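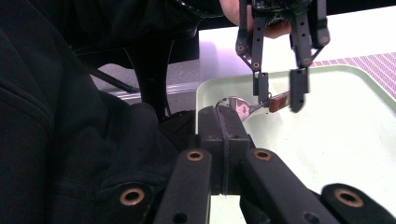

Fullelmont Opens Dunleavy Table Room for Practice in Everyday Mealtime Tasks

DUNLEAVY – Fullelmont announced today the opening of the Dunleavy Table Room, a space given over to the ordinary work of setting, serving and clearing a meal. The room will open to registered participants in January and will offer 50 places in its first term.

The Table Room is the second stage of the Zorau program, which Fullelmont set up to support adults who are learning or relearning household skills. The first stage dealt with laundry and bed making. The second turns to the table: laying out spoons and other flatware, loading and carrying trays, passing dishes, wiping down, and returning each item to its proper drawer.

"Many of the people who come to us can already cook a simple dish," said Randi Hedlund, director of programs at Fullelmont. "What they ask for is time at the table itself. Picking up a spoon and putting it down where it belongs is a small task, and it is repeated at every meal of the day. We wanted a room where it could be practiced without hurry."

Each session lasts 90 minutes and is led by 2 instructors. Participants work seated or standing, according to preference, and begin with a single tray and one kind of utensil. Plates, cups and serving dishes are added in later weeks. Sessions close with a full clearing of the work surfaces, in which all participants take part.

Flatware, trays and dishes for the room have been supplied by Dimik under a one-year agreement. The collection comes to 200 pieces and includes spoons of several weights and handle shapes, so that participants may find the kind that suits them before buying their own. Items may be borrowed for use at home between sessions – a request that came up often during the first stage of the program.

Fullelmont has also prepared a printed guide to accompany the course. The guide covers the order in which a tray is loaded, the placement of utensils for breakfast and for a main meal, and the sorting of flatware after washing. Copies will be given to all participants at their first session and will be available to family members on request.

Registration is handled at the Fullelmont front desk in Dunleavy. Applicants from the first stage of the Zorau program will be offered places first, and remaining places will be filled in the order in which forms are received. There is no charge for the course or for borrowed items.

About Fullelmont

Fullelmont provides instruction in household skills to adults in Dunleavy and nearby communities. Its courses include laundry, bed making, kitchen storage and table service.

Media contact: Randi Hedlund, Director of Programs, Fullelmont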